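4.2 Clearing the board: does clutter help or hurt?

The second group of trials was the one we were most looking forward to. In the first group, the arms only had to lift a single plate from a bare stretch of table and set it down on a coloured spot. That tells us whether the grasp works, but says little about whether the policy can choose. For the clearing task we put a square wooden board in the middle of the table, scattered plates on and around it, and gave the system a spoken instruction such as "take the purple plate off the board". Tinia, our two-arm policy, then has to work out which plate is meant, which arm should go for it, and how to keep the other arm out of the way.

We trained on 1000 demonstrations, all recorded by hand on the same table, and held back 200 layouts for testing. The board was turned to a new angle for each layout, and the plates were moved every time. Figure 3 gives a good idea of how busy a layout can get.
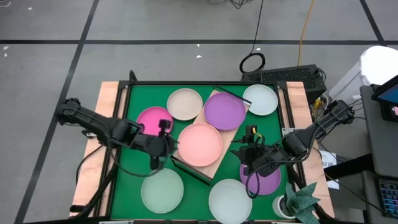 Clearing layout, head camera view

Figure 3. A clearing layout with eight plates, seen from the head camera. Two of the plates are purple, one on the upper part of the board and one at the lower right under the right gripper, so the colour word alone does not settle which is wanted.

Layouts with a repeated colour turned out to be the most interesting part of the whole study. Our baseline, Trevero, treats the instruction as a colour match and goes for whichever plate is nearer to a gripper. With a layout like the one in Figure 3 that is a real trap: the right arm is already over the wrong purple plate before it has begun to move. Tinia reads the whole phrase together with the head view, and we were delighted to see how often it sent an arm past the nearer plate to reach the one on the board. Over the held-back layouts it picked the right plate in 92 per cent of trials. Trevero managed this reliably only where each colour appeared once.

Pale plates gave us more bother. Beige, mint green, white and a very light blue are easy enough for a person to tell apart, but under our ceiling lights they drift towards each other in the camera view, and most of Tinia's wrong choices were swaps within this group. Adding the wrist views helped a good deal. Once a gripper is above a plate, the wrist camera sees it large and close, and the policy can still change its mind - we counted 297 such late corrections across the full set of runs, including repeats. We had not trained for this on purpose. The demonstrations do contain a few moments where the operator hesitates and moves across to another plate, and we suspect the habit was picked up there.

Overlap between a plate and the board edge was the other hard case. A plate that lies half on the wood and half on the green surface sits at a slight tilt, and a grasp planned for a flat plate tends to push it along before the fingers close. Tinia usually dealt with this by coming in from the raised side. Where it failed, the plate slid but stayed on the table, and a second try was allowed under the rules in Section 3.

We repeated the trials with the Bouzid grasp planner in place of our own, keeping the rest of the system the same. The choice of plate hardly changed, while the lift itself became slower and a little more careful at the rim. This suggests to us that choosing and grasping can be improved separately, and Section 4.3 takes this up with the stacked bowls from the Kindska set.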